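Kindthorpe Robotics Open Day

The Kindthorpe Robotics Open Day is a yearly public event held in April at the Stunia workshop in Kindthorpe. Visitors watch robot arms carry out household tasks on table-top benches, talk to the people who run them, and in some sessions operate an arm themselves. The event is best known for its pet feeding bench, where a pair of arms handles a bag of dry food, a scoop and a double feeder.

Background

Stunia began as a shared workshop for people building small machines at home. Its robot benches came later, when members wanted to work on handling soft and awkward objects. The first open day took up a single afternoon and had one bench on show, which folded tea towels. It was held in the front half of the building, with the doors to the yard left open so that people could come and go.

The event has been held 6 times. After the second, it was moved to the larger hall at the back, named the Baranauskienė Hall after the former printing works that occupied the site. The hall has a fixed lighting rig and a level floor, and most of the benches now stay there all year.

Layout and opening times

The hall opens to visitors at 11 in the morning and closes at 17.00. Benches are placed along the two long walls, with a walkway between them. Each has a printed card giving the name of the task, the steps in order and the state of the work, which is marked as "trial", "steady" or "resting". A bench marked "resting" is switched off for the day but can still be looked at.

Up to 17 people are let into a demonstration at one time. Larger groups are split, and schools are asked to write ahead. There is a step at the street door and a ramp at the yard entrance. Food and drink are kept to the front room.

The pet feeding bench

The pet feeding task was put together under the name Prikosine, which is used both for the bench and for the set of written steps that go with it. It uses two arms, one at each front corner of the table, working inwards towards a feeder with two steel bowls. The bag of food has to be gripped, moved or held, depending on the step being shown.

A bag is a harder thing to handle than a box or a tin. It has no fixed shape, its weight shifts as the contents move, and the film creases in a different way each time it is touched. If the two grippers pull against each other, the bag can slip or tear. If they press too hard in the middle, the food is pushed up towards the opening. For these reasons much of the talk at the bench is about where to take hold and how far to close the fingers.

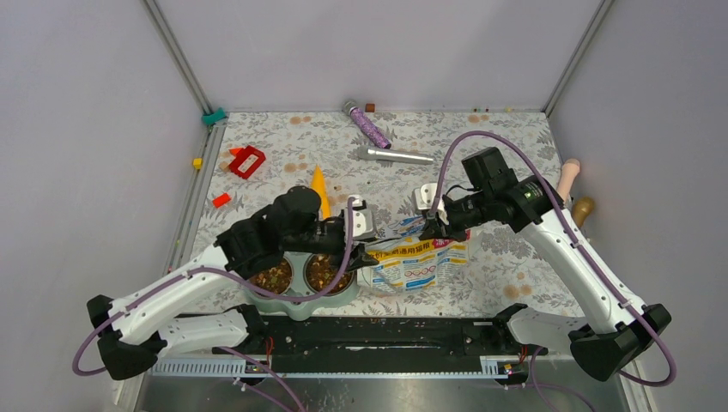

Order of a demonstration

A demonstration starts with a short spoken introduction. The presenter names the objects that will be used and explains which steps are to be shown. Not every session covers the whole task. Some deal only with the bag, and others only with the scoop and bowls.

The steps on the Prikosine card are as follows:

1. Bring both arms to the starting position.
2. Take hold of the bag.
3. Set the bag where the scoop can reach into it.
4. Lift a portion of food with the scoop.
5. Empty the scoop over a bowl.
6. Put the scoop down and draw both arms back.

Steps may be repeated or taken out of order when a visitor asks to see one again. Questions are taken between steps, when the arms are still. The presenter keeps a stop button within reach throughout.

Views from the grippers

A second feature of the bench is the use of small cameras fitted at the wrists of the arms. These show the fingers and whatever is between them from close by, and the views are put up on a screen beside the bench. Visitors who are standing at the back often follow the session on the screen and only look at the table when an arm makes a large movement.

The close view is useful when the bag is being gripped. From the side of the table it can be hard to tell whether a finger is touching the bag or only near it. Glossy packaging brings its own difficulty – bright reflections run along the creases and change place as the bag turns.

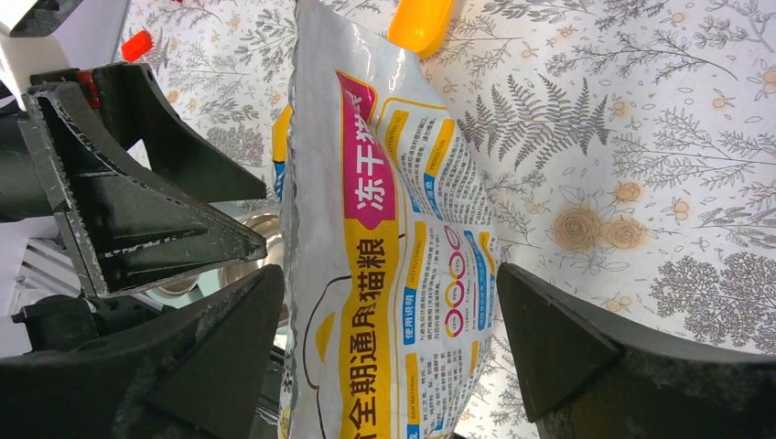
A bag of freeze-dried cat food between the gripper fingers, seen from the wrist camera.

The same cameras are used for the scooping steps. Here the bag stands open and the camera looks down into it. The presenter points out that the level of the food drops with each portion, so a movement that fills the scoop early in the afternoon may bring up very little later on. Dry mixes with pieces of several sizes are also less even than plain kibble. Small pellets tend to settle, while flakes and larger chunks are more easily caught on the rim of the scoop. 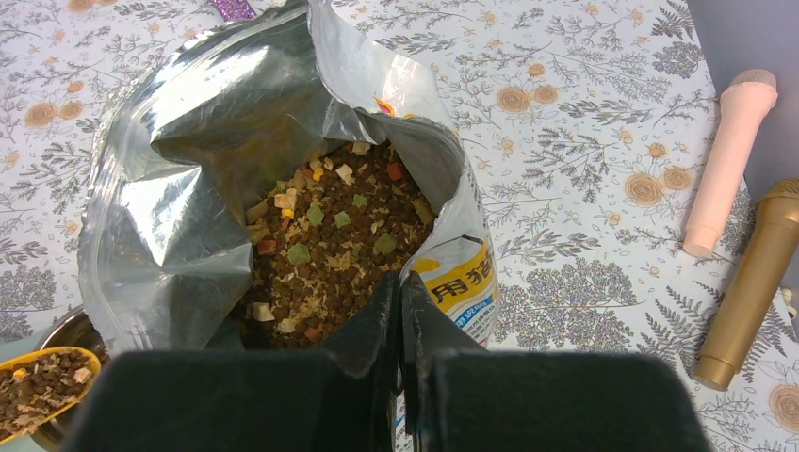 Spilled food is treated as part of the session and is swept up at the end. The cloth on the table is changed between open days but not during them. Patterned cloths are used on several of the benches, as the members wish to work with the kind of surface found in a home, and plain ones are kept for measuring work.

Trying the controls

In the last part of the afternoon visitors may take a turn at a practice bench. This is a separate table with blocks and cups, and no food is used on it. A turn is 6 minutes long. The person at the controls sits with a clear view of both arms and is shown how to open and close the fingers before anything else is moved.

Children may take part with an adult beside them. Long sleeves have to be rolled up and loose scarves taken off. Places are given out at the yard entrance and cannot be booked ahead.

Other benches

The towel folding bench from the first open day is still shown, with newer arms. Others have included sorting cutlery, closing the lids of storage tubs and hanging cups on hooks. A bench for watering house plants was shown once and then withdrawn while its tray was rebuilt.

Entry

Entry is free, and a collection box for the upkeep of the hall stands by the door. Photographs are allowed without flash. Dogs are welcome in the yard but are not brought into the hall.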